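3 Nov 2022. Evening shift on the Ullell build, thread as usual 🧵

**1/** New fingertips are on! Printed 16 sets before I got a pair I liked (yes, my shop smells like a melted lunchbox).

**2/** The job is the same as in January: pick up the apple, leave the dish rack alone. I'm running it at 90 percent speed, which Zanier on the forum says is nuts.

**3/** Apple and rack, from the side and then from the wrist:

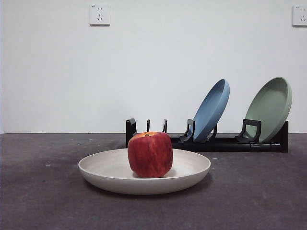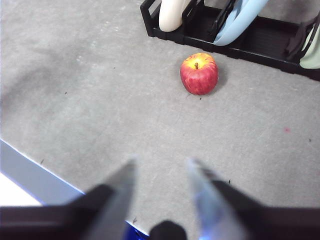 Nisora build log, no. 17

**4/** Still fighting the wrist cable. It rubs on every full turn, so I'm rerouting it tonight with 2 clips and a lot of tape. If you've got a cleaner fix, please send it my way!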